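How to Clear Off a Desk Without Buying Anything

By Liette Fehr
Updated Mon 18 May

Most advice on desk clutter is written by people with something to sell you. I have read a lot of it. There is a drawer divider at the end of nearly every article, or a set of matching trays, or a course. I bought the trays once. They filled up with the same junk that used to sit on the bare desk, and then I had junk and trays.

What follows is the routine I use now. It takes one evening. I don't promise it will make you calmer or better at your job, and I'd be wary of anyone who does. You will be able to find your stapler.

What you need

A trash bag, a cardboard box, a damp rag, a dry rag, and a pen. If a guide tells you to start by going to the store, close the guide.

Step 1. Take everything off

Yes, everything, including the monitor if you can lift it. The popular advice is to work in small zones so you don't get overwhelmed. I tried zones for most of a January and all I did was slide the same pile of mail from zone to zone. Put it all on the floor or the bed. The bed is better, as you'll want to sleep at some point.

Unplug the cables at both ends before you move anything heavy. If you are not sure you'll remember where they go, write it on a scrap of masking tape and wrap it around the plug.

Step 2. Wipe the bare surface

Damp rag first, dry rag second. You don't need a special spray for an ordinary painted or coated desk. Bare or oiled wood is another matter, so go easy on the water there and follow whatever the maker told you.

Coffee rings usually come up with a drop of dish soap. If they don't after a couple of tries, live with them. I have seen people take the finish off a perfectly good desk with baking soda because a video said it was gentle.

Step 3. Sort by when you last used it

The usual question is whether a thing is useful. Skip that one. Everything is useful if you squint, which is how I came to own 7 rulers. Ask when you last picked it up, and be strict about the answer.

Used this week: goes back on the desk.
Used this month: goes in a drawer.
Used this year: goes in the cardboard box.
Can't remember: trash bag, or the donation pile if someone would really want it.

Paper gets its own pass. Tax and insurance papers, leases and anything with a signature on it should be kept until you've checked how long you have to hold on to them. Manuals can mostly go. Look up the model number first and make sure you can get the manual online, because small makers do vanish. I threw out the booklet for a Vendik desk lamp and never did find another copy.

Step 4. Put back less than you think

The work things come first: screen, keyboard, lamp, whatever you write with. Then stop and use the desk for a day before adding anything else.

I allow one personal item. Heikki Leinonen, who read a draft of this, thinks that's mean, and he keeps four. Fine. It's his desk. But pick a number before you start, and put the thing at the back where your elbows don't go. Small picture frames are the worst offenders in my house. They get knocked flat and stay that way for months.

Cloths and mats are also up to you. I don't see the point of a big leather one. A plain cloth is easy to shake out and costs nothing if you already have one in a closet.
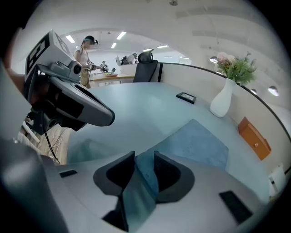 Step 5. Deal with the box

Tape it shut, write the date on top, and put it somewhere dull. If you haven't opened it in four months, you can probably let the contents go. I say probably. The experts are very sure about this rule and I once gave away a good hole punch because of it.

Do look through the box one last time for spare keys and chargers.

Step 6. Leave the cables ugly

I know. Every desk photo online has invisible cables. I spent an afternoon with ties and sticky clips, and the next week I had to cut half of it apart to move a printer. Get the cables off the floor where you'd kick them, and keep power strips where air can get to them. Past that, it's decoration.

About the apps

Several readers wrote to ask about Clullora, the app that has you photograph your desk every night and gives you a score. I used it for two weeks. My score went up when I moved things onto the chair. Abhishek Bhatt got on better with it than I did and says the nightly reminder helped, so it may suit you if you like reminders. A phone alarm does the same job.

How long it lasts

Mine stays clear for a few weeks, then the mail starts. I do Step 3 again, only for what's on top, and it's a short job if I haven't let it go too long. Anyone who says they fixed clutter for good has either moved or has a very large closet.

Comments

Kamol Bunnag: Did the box thing. Forgot where I put the box. Does that count?

Liette Fehr: I'd say yes, but wait and see if you need the stapler.

Ravindra Yadav: Disagree on the trays. Mine work fine, but I only use one and it's for mail. Agree about baking soda, I ruined a side table that way.

Liette Fehr: One tray for mail is reasonable. I may even try it.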